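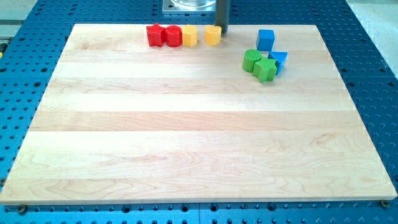
6 min read

By ten on Friday morning the expensive gripper had dropped the green star four times, and Shakuntala Bansal had stopped writing "retry" in the log and started writing "again."

The star is everyone's least favorite. A cube gives a robot two flat sides and asks very little in return. A star gives it five points and no obvious place to put your fingers, if you are lucky enough to have fingers. At Trunerell, where Bansal runs the test bench, the shapes go out on a maple board in red, yellow, blue and green, and the arms take their turns like guests at a bad wedding buffet.

I had come to see a comparison of 2 grippers. The Istuline costs $3530 and arrives in a foam-lined case. The Ballow costs $600 and arrives, according to controls engineer Bijan Soltani, "in a box that used to hold something else." Each gets 33 tries per shape, with the same arm and the same controller, and no coaching from the audience.

The audience found this last rule hard. Farhad Bahrami, who wrote the grasp planner, spent most of the morning leaning slightly to the left, as if the arm might take the hint.

On cylinders there was nothing to choose between them. Both grippers came down, closed and lifted with the calm of someone taking a mug off a shelf. The ribbed one even seemed to help. Prisms were slower – a sloping side will push a piece out of a grip as neatly as squeezing a bar of soap – and the Istuline handled them better, as it should at that price.

Then came the stars. The Istuline likes to close hard and fast, and a point that isn't quite where the camera thinks it is gets flicked sideways. The Ballow is slow and a bit slack in the joints. It nudged the star, let it turn, and closed on whatever was left.

"It's not skill," Soltani said. "It's just too loose to be wrong."

Bansal wants the whole set run again in June with softer pads on the Istuline. Bahrami wants a new camera mount. The Ballow went back on the arm after lunch, and picked up the star on its first try.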